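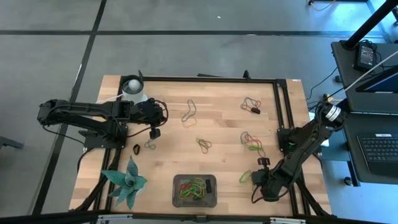 I have a drawer problem, and I'm going to defend it.

You know the drawer I mean. Everybody has one. Mine is the second one down, left of the stove, and if you opened it you'd find takeout menus, dead pens, birthday candles, a key to something, and a frankly embarrassing number of rubber bands. Every few months I read another article telling me to empty the thing onto the floor and throw away whatever I haven't used in a year. I've tried it! I did the whole business in June, with the trash bag and the little bamboo dividers, and for 21 days I had a beautiful drawer and couldn't find a single thing to fix anything with.

So here's my opinion, for what it's worth: the junk drawer is the best organized spot in the house, and we should all leave it alone.

Think about how you use it. When the cereal bag won't stay shut, do you go to the closet with the labeled bins? You don't. You go to the drawer, you stir it with one hand while you're still on the phone, and up comes a rubber band off last week's broccoli. It took you 4 seconds. I pay for an app called Wisero that is supposed to remember where I keep everything, and it has never once beaten the drawer. (I typed in 7 items and then lost interest. The battery charger is still listed as being in an apartment I moved out of.)

Part of what bugs me is that tidying has turned into shopping. I went into Plenier for a light bulb and walked out past a whole wall of boxes whose only job is to hold other, smaller boxes. One set cost more than everything in my drawer put together, and I'm including the good scissors. My sister-in-law swears by the Mondedum trays and her kitchen does look gorgeous, I'll give her that, but when her toddler snapped the strap on his swim goggles she called me. I had string. I had two kinds of string.

And then there's the waste side of it, which I think gets skipped over. A lot of what lands in the drawer came free with something else, like twist ties and bread clips and that one odd screw. Toss it all on cleaning day and you'll be buying it again by the holidays, in a plastic package, probably with a hanger hole punched in the top. My grandmother on Bandara Street saved every rubber band the newspaper came in. She had a doorknob covered in them, and she never bought one in her life as far as I know.

I do have some limits. Leaky batteries go. Soy sauce packets go, after the incident. If the drawer won't close, I take out the menus first, because those are all on my phone now anyway. Past that I don't touch it, and my husband has learned not to touch it either, though he still asks what the key is for.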